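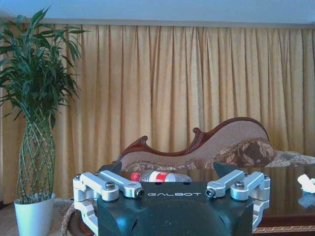
A lander has been sitting on the same patch of dust for three weeks now, and it has spent most of that time looking straight up. The Pomitz probe was built to study rocks. Its main camera, bolted to a short mast, was meant to photograph pebbles and the scoop marks between its feet. Then the team at the Mahlangu Institute asked a fun question: what happens if you tip the thing back and leave the shutter open all night?

What happens is stars. Thousands of them, sharp as pinpricks, over a horizon so black you can only tell it's there by what it hides.

I've looked at a lot of space pictures over the years, and I still got goosebumps when the first full panorama came down. There's no air up there to make anything twinkle, no haze, no glow from the next town over. The Milky Way runs from one edge to the other like somebody spilled it (I've tried to think of a more dignified way to put that, and I can't). You can pick out dust lanes with your bare eyes on an ordinary laptop screen.
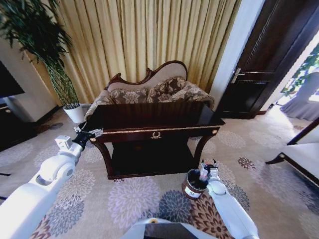
One picture, 1000 exposures

Getting there took patience. The camera has a small sensor, just 16 megapixels, and it was tuned for bright daylight. Ask it for a long exposure and it fills the picture with hot pixels, little false stars in red and blue. So the team went the other way and shot 1000 short exposures, each only a few seconds long, and stacked them once they were back on the ground.

If you've ever stacked shots of the night sky from your own backyard, you already know how this works! Real stars show up in the same place every time once you line the shots up. Noise doesn't. Average enough of them together and the junk melts away while the faint stuff climbs out of the dark. The software came from a small group in Gendville that first wrote it for hobby telescopes, and it needed surprisingly few changes.

Lining up the shots was even easier than it is at home, because the Moon turns so slowly. A star that would smear across a photo in seconds from Earth barely budges. The trickier part was power. With the Sun down, the lander runs on batteries, and heating the camera eats into them fast. Each session was capped at around 5 hours, with long rests between.

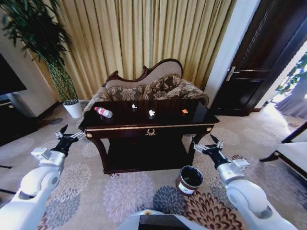 The data link was slow, too. Every exposure had to be squeezed, queued and sent down to the dish at Ollorberg, which shares its time with other missions. Some batches sat on the lander for days. The team trimmed the black ground out of each shot before sending it, and that alone saved enough room to add a third camera position to the panorama.

A version with all three positions joined together is on the way, in full color, and I plan to print it as big as my wall allows.

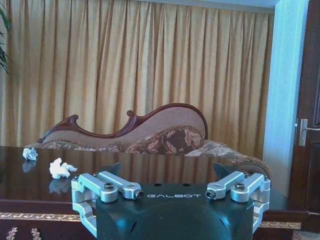 OLLORBERG, Nov 6, 2018

The last batch for the panorama reached the dish here overnight, and it's a beauty. The mast was pointed low this time, close to the rim of the crater, and the team hopes to catch a planet rising over the rocks on the next pass. Next up is a try at the zodiacal light, the faint cone of sunlit dust that hangs above the horizon after sunset, and the first exposures are already in the queue.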